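Squeeze limits learned from soft packs cut crushed items by more than half

3 min read

The manipulation group at Indel has finished the first full round of tests on its squeeze-limit method, and the results are good enough that the Flisance software will use it by default starting in December.

The problem is an old one for anyone who picks retail goods with two fingers. A carton tells you plainly when you have hold of it. The fingers close, the force climbs fast, and the controller stops. A soft pack gives way as the fingers close, so the force climbs slowly and there is no clear point at which to stop. Set the threshold low and the pack slips out on the way up. Set it high and the pack is bent in the middle when it gets to the shelf.

Most teams handle this with a table of force settings, one line per product. That works until the product list changes. Solheim, our partner on the retail side, changes its list every few weeks, and the table was always behind.

The new method does away with the table. As the fingers close, the controller records how force rises with finger travel over the first few millimeters of contact. A small network reads that curve and predicts two numbers: the force at which the item will hold against its own weight, and the force at which it will start to lose its shape. The controller then aims for a point one third of the way between them. If the two numbers are too close together, the arm lets go and tries a different spot.

Training used 440 grasps on 31 products, all of them recorded by a person guiding the arm. Wrist camera video was saved along with the force data, but the network does not use it. We tried a version that did. It learned to recognize the wrappers and did worse on products it had not met before, so we dropped it.

For the test we ran 303 picks on products that were kept out of training, moving each one between a table and a low wooden shelf. With a single fixed force, 58 packs were visibly crushed or creased. With the learned limits, the number was 24. Drops stayed level, at 11 and 12.
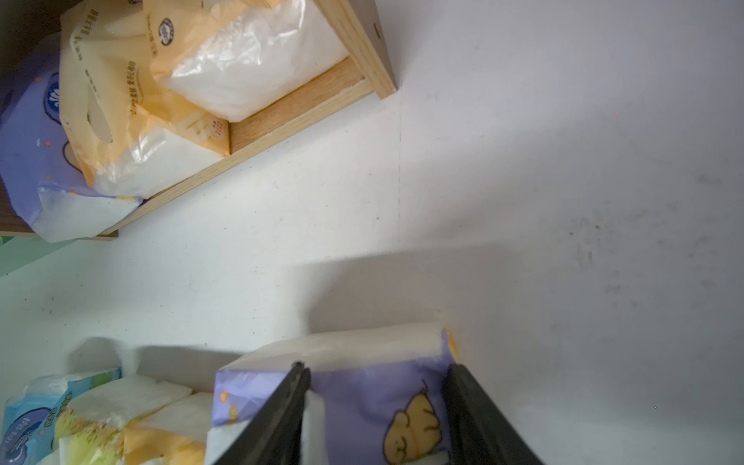 Tissue packs were the hardest group. The stack inside can shift under the wrapper, which means the force curve from one grasp may look quite different from the next on the same pack. Half-used packs were worse again, and we left them out of the totals.

The method adds 0.4 seconds to each pick, nearly all of it spent on the slow first contact. Solheim has asked for that to come down. We think closing faster is possible with a higher sampling rate on the finger sensors, and that work has started on the Pokwood test bench. The training data and the controller settings are in the shared project folder, with a short note on how to rerun the tests.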